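When a Robot Comes to Work

Have you ever carried something so big that you couldn't see your own feet? Perhaps it was a pile of washing, or a box of toys, and then you came to a door and had to push the handle down with your elbow. It's a tricky business, isn't it? Well, the people who work at the Omden laundry in Narkdale do that sort of thing all day long. They wash the sheets and towels for hospitals, and there are an awful lot of sheets in a hospital!

Last March, the laundry began getting ready for some new helpers. They are robots with two arms each, and they will take clean linen from the folding room to the packing room, down a long corridor with 12 doors along it. When a machine does a job that a person used to do by hand, we call it automation. It's a long word, but you have probably met plenty of it already. A washing machine is automation, and so is the gate at the car park that lifts up by itself.

Now, you might think that opening a door is the easy part. You have been doing it since you were tiny, after all. But think about everything your hand does without asking you. It finds the handle, it holds on (not too hard), it presses down, and then the rest of you has to shuffle out of the way while the door swings. A robot has to learn every bit of that, and it learns a good deal of it inside a computer, in a make-believe room called a simulation.

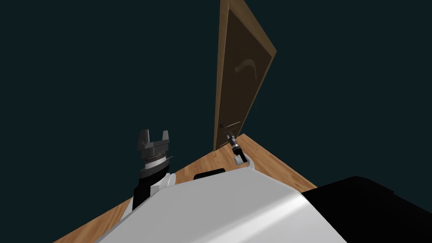
Practising in a simulation is a bit like playing a driving game before you are old enough to drive a real car. If the robot bumps the door, no paint gets scratched and no toes get squashed. It can try again straight away, and it can have around 60 goes in the time it takes you to eat your lunch.

Jacqueline Masson is the person who sets up the practice doors. She used to push the linen trolleys herself, and she knows which doors at Omden are stiff and which ones swing back and catch you on the heel. The engineers had never pushed a trolley in their lives, so they were very glad to have her! She spends two days a week with them now, and the other days on the folding tables with her friends.

Not everybody was pleased at first. Annag Paterson, who has worked there for years, was worried that there would be nothing left for her to do, and that is a very sensible thing to worry about. At some workplaces, jobs do disappear when machines arrive. At Omden the managers and the workers sat down and talked about it, and they agreed that the trolley pushers would be taught other jobs, such as checking the sheets for holes and looking after the robots. Annag chose the checking. Her back is looking forward to it, she says, though she will miss the chats in the corridor.

If somebody in your family works with machines, you could ask them what their job was like before the machines came, and which bits they miss.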